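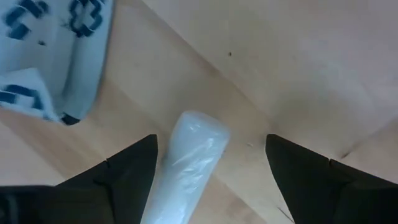

Waltraud Auer told us that her first novel came back with every change marked and a reason beside each one, and that she could turn a change down without having to argue. We still edit that way.

Sturnari is a small press for crime and psychological fiction. Verena Gisler and Harsh Tyagi set it up in 2000 -- she reads for structure, he reads line by line. The list now holds 70 titles, mostly first-person novels and two short story series.

Each manuscript gets 2 full edits before proofs. The longest so far, Tondham, ran to 292 pages in print after cuts of almost a third.

We read new work in January only. Send the first three chapters and a one-page outline to Liesl Tanner. Replies go out by the end of the following month.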